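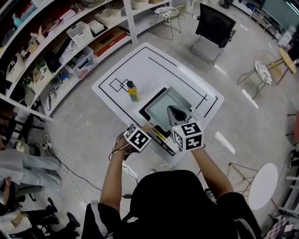
Aufnahme am weißen Tisch: Handgreifer mit Markerwürfel, rechts die flache Schale, links davon das gelbe Fläschchen.

Häufige Fragen zum Datensammeln bei Gremitura

Stand: November 2020

Seit wir im September die ersten Aufnahmen freigegeben haben, kommen viele Mails mit ähnlichen Fragen. Wir freuen uns über jede davon! Die häufigsten haben wir hier gesammelt, die Antworten stammen aus dem Team, das jeden Tag selbst am Tisch steht.

Was macht ihr da eigentlich?

Wir zeigen einem lernenden System, wie man Dinge anfasst, hochhebt und woanders wieder absetzt. Dafür nehmen wir keinen Roboter, den jemand fernsteuert, wir nehmen den Greifer selbst in die Hand. Jemand führt eine Aufgabe vor, die Bewegung wird aufgezeichnet, und aus vielen solchen Vorführungen lernt das Modell, was als Nächstes zu tun ist. Eine einzelne Vorführung nennen wir Episode. Das Wort taucht auf dieser Seite noch öfter auf.

Warum ein Handgreifer und keine Fernsteuerung?

Weil es so viel schneller geht und weil man es so viel besser spürt. Wer mit dem Handgreifer eine Flasche fasst, merkt sofort, ob sie kippelt oder rutscht, und korrigiert, ohne nachzudenken. Genau diese kleinen Korrekturen wollen wir in den Daten haben. Mit der Fernsteuerung haben wir angefangen, und wer das mitgemacht hat, erinnert sich an sehr lange Nachmittage. Mit dem Handgreifer schafft eine eingearbeitete Person heute 40 brauchbare Episoden in einer Schicht — bei einfachen Aufgaben auch mal mehr.

Wozu dienen die weißen Würfel mit den schwarzen Mustern?

Über die Muster bestimmen wir Lage und Drehung des Greifers im Raum. Jede Würfelseite trägt eigene Marker, damit auch dann noch etwas zu erkennen ist, wenn sich die Hand dreht. Die Auswertung übernimmt bei uns Matheson, unser Werkzeug für die Rekonstruktion der Bewegungsbahnen. Matheson ist ziemlich robust, mag aber keine Fingerabdrücke auf den Markern und keine Ärmel, die darüber hängen. Deshalb bitte kurze Ärmel oder hochgekrempelt.

Und die schwarzen Linien auf dem Tisch?

Die Linien helfen beim Aufbau. Es gibt einen Rand, innere Umrisse und auf einer Seite zwei kleine Quadrate, die aneinanderstoßen. In der Anleitung zu jeder Aufgabe steht, wo die Gegenstände am Anfang liegen sollen und wie weit man davon abweichen darf. Abweichen ist ausdrücklich erwünscht! Wenn die Schale in jeder Episode millimetergenau am selben Platz steht, lernt das Modell den Platz auswendig und sucht die Schale gar nicht mehr.

Wie läuft eine Episode ab?

Gegenstände nach Anleitung hinstellen. Greifer in die Startposition bringen, Aufnahme starten, kurz stillhalten. Dann die Aufgabe in einem Zug ausführen, am Ende wieder stillhalten und stoppen. Danach wird in Stando, unserer Aufnahmesoftware, mit einem Klick vermerkt, ob die Episode gelungen ist. Dauert eine Aufgabe länger als 30 Sekunden, teilen wir sie meistens in zwei Aufgaben.

Wie schnell soll ich mich bewegen?

So, wie man einem Gast eine volle Tasse reicht. Zügig, aber ohne Rucken. Zu langsam ist übrigens auch nicht gut, denn das Modell übernimmt das Tempo, und dann steht man später vor einem Roboter, der über jeder Schale meditiert.

Was mache ich, wenn mir etwas herunterfällt?

Weiter aufnehmen, wenn sich der Gegenstand noch auf dem Tisch befindet und man ihn mit dem Greifer wieder erreicht. Solche Episoden sind kleine Schätze! Ein Modell, das nur perfekte Griffe gesehen hat, weiß sich nach dem ersten Fehlgriff nicht zu helfen. Bitte in Stando als „mit Korrektur" markieren. Landet der Gegenstand auf dem Boden, wird abgebrochen und neu begonnen.

Darf ich mit der freien Hand nachhelfen?

Nur wenn es in der Anleitung steht. Bei einhändigen Aufgaben fasst die zweite Hand während der Aufnahme keinen Gegenstand an. Beim Zurückstellen zwischen zwei Episoden ist natürlich alles erlaubt.

Wie viele Episoden braucht eine Aufgabe?

Das hängt stark von der Aufgabe ab. Unser liebstes Beispiel ist das Umsetzen einer kleinen Flasche in eine flache Schale: Nach 147 Episoden griff das Modell zum ersten Mal zuverlässig zu, und im Büro wurde tatsächlich geklatscht. Beim letzten Testlauf lag die Erfolgsquote bei 92 Prozent. Die restlichen Versuche scheiterten fast alle am Absetzen, daran arbeiten wir gerade. Für weiche oder verformbare Dinge haben wir noch keine Zahl, der wir selbst trauen.

Warum steht im Hintergrund so viel herum?

Ein leer geräumter Raum wäre bequemer, aber die Modelle sollen später in Räumen zurechtkommen, in denen Menschen leben und arbeiten. Regale dürfen voll sein, Stühle dürfen stehen, wo sie stehen. Auch ob noch jemand im Raum sitzt, spielt für die Aufnahme keine Rolle, solange die Sicht auf den Greifer frei bleibt. Auf der Tischfläche selbst sind wir strenger: dort liegt nur, was zur Aufgabe gehört.

Worauf muss ich bei den Kabeln achten?

Das Kabel am Greifer soll in einer lockeren Schlaufe nach unten hängen und darf nicht über die Tischfläche schleifen. Vor der ersten Episode einmal den ganzen Bewegungsraum abfahren und prüfen, ob es irgendwo spannt. Am Boden immer schauen, wohin man tritt, vor allem in der Nähe der Steckdosenleiste. Wer die Seite wechselt, geht bitte außen herum.

Sitzend oder stehend?

Beides geht. Im Stehen reicht man weiter über den Tisch, und die Bewegungen werden meist flüssiger. Nach jedem Block machen wir Pause, auch wenn es gerade gut läuft — müde Arme sieht man den Bahnen sofort an.

Was passiert nach der Aufnahme mit den Daten?

Zuerst rechnet Matheson die Bahnen aus. Episoden mit Lücken im Tracking werden aussortiert oder, wenn die Lücke kurz ist, ergänzt und gekennzeichnet. Dann schaut ein zweites Augenpaar über eine Stichprobe. Was übrig bleibt, wandert in die Sammlung Skullon, aus der alle unsere Trainingsläufe gespeist werden. Der Name ist übrigens bei einer Pizza entstanden und hat keine tiefere Bedeutung.

Werden Personen in den Aufnahmen gezeigt?

Hände und Arme sind fast immer zu sehen, manchmal auch mehr. Alle, die mitmachen, unterschreiben vorher eine Einwilligung und können sie später zurückziehen. Ton nehmen wir nicht auf, man darf beim Arbeiten also ruhig singen.

Brauche ich Vorkenntnisse, um mitzumachen?

Nein. Zur Einführung gehören ein paar Probeepisoden, die nicht in Skullon landen, und danach sehen wir uns die Bahnen gemeinsam am Bildschirm an. Das macht richtig Spaß, viele sehen dort zum ersten Mal, wie viel in einem simplen Griff steckt. Linkshänderinnen und Linkshänder sind besonders willkommen, davon haben wir noch zu wenige Episoden.

Kann ich eigene Aufgaben vorschlagen?

Unbedingt! Gut geeignet sind Aufgaben mit klarem Anfang und klarem Ende, bei denen man auf einen Blick erkennt, ob sie geschafft sind. „Flasche in die Schale stellen" ist eine gute Aufgabe. „Tisch ordentlich machen" ist eine schöne Aufgabe für später, im Moment streiten wir uns noch darüber, was ordentlich heißt. Vorschläge einfach über das Kontaktformular schicken, gern mit einer kurzen Liste der Gegenstände.

Gibt es die Daten zum Herunterladen?

Ein Auszug aus Skullon ist auf Anfrage erhältlich, zusammen mit der Formatbeschreibung und einem kleinen Skript zum Einlesen. Bitte kurz dazuschreiben, wofür die Daten gebraucht werden. Wir antworten meist noch in derselben Woche.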